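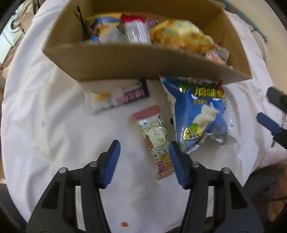
Why Is My Chip Bag So Puffy?

Have you ever opened a big bag of chips and thought, hey, where's the rest of it? I used to think somebody at the chip factory was playing a trick on me. Then I got curious and started reading, and wow, there's a lot going on inside that bag!

First of all, the puffy part isn't plain old air. The air you and I breathe is a mix of gases. Most of it is a gas called nitrogen, and a smaller part is oxygen. We need oxygen to live, but chips don't get along with it at all. Oxygen mixes with the oil in the chips and slowly makes it taste bad. Grown-ups call that "rancid," and if you've ever bitten into a really old peanut, you know the taste. Yuck!

So before the bag is sealed, a machine pushes nitrogen in and most of the oxygen gets pushed out. Nitrogen has no taste and no smell, and it just sits there leaving your chips alone. It makes a nice cushion, too — chips are thin, and they have a long bumpy truck ride ahead of them.
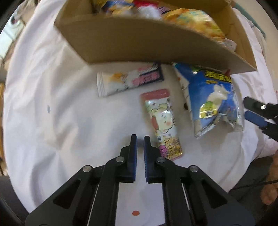 Water is the other troublemaker. Even on a sunny day there's a little bit of water floating in the air, and a dry, crunchy chip soaks it right up. That's how you get a soggy one. Many chip bags have a super thin layer of metal in them, way thinner than a hair, and it helps keep water and oxygen out. Light can spoil the oil as well, and the metal blocks that too.

Want to see it for yourself? My neighbor Nia Wynne and I tried this in her kitchen. Put 4 chips on a plate and 4 in a jar with a tight lid. Leave them overnight, then do a crunch test with your eyes closed while a friend hands you one from each. (Wash your hands first, please.) Nia got it right every time. I got mixed up once, but I'd just had a pickle.

If your plate chips still crunch, try again on a rainy day — or put the plate in the bathroom while somebody takes a shower. Don't eat those ones, though! Just snap them and listen.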